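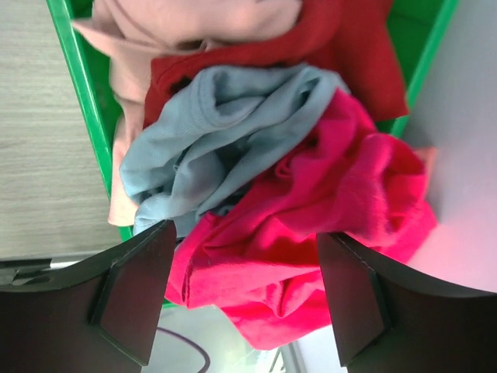 Sorting by the Bin: Brorkulero on Its Garment Picking Kit

Brorkulero sells the Kavdale kit as a wrist unit: a two-finger gripper, a small camera and the software that chooses a grasp point. It is aimed at laundries and clothing resale shops that already own an arm. We spoke with the company's product lead in January.

The first question was why the demonstrations start from a mixed pile. "Flat shirts are easy. Customers have bins," the product lead said. "With four garments tangled together, the software has to decide which fold belongs to which item."

Color helps, up to a point. A bright pink piece next to a gray-blue knit separates well. Two dark shirts do not, and the company quotes no figure for that case.

The test set is 400 picks, of which 200 start in a bin and the rest on a tabletop. In the bin half, 17 picks brought up more than one garment. "We publish that number because buyers ask for it – and they should," the product lead said.

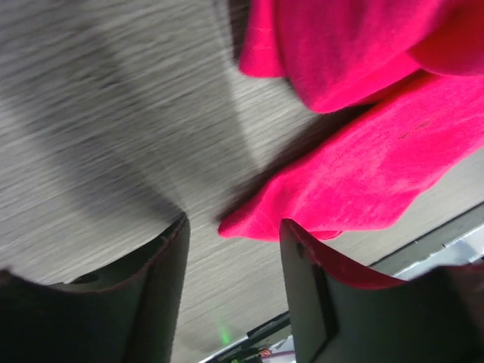
Pink cloth on the tabletop, with the Kavdale fingers at the near side.

Setup takes about 17 minutes on a supported arm. Folding is not included. "It picks and it places. Folding is a separate product, and we don't have one."

Related items
Hondach wrist mounts: fit and cabling
Thammasiri bin liners reviewed
Choosing a gripper for soft goods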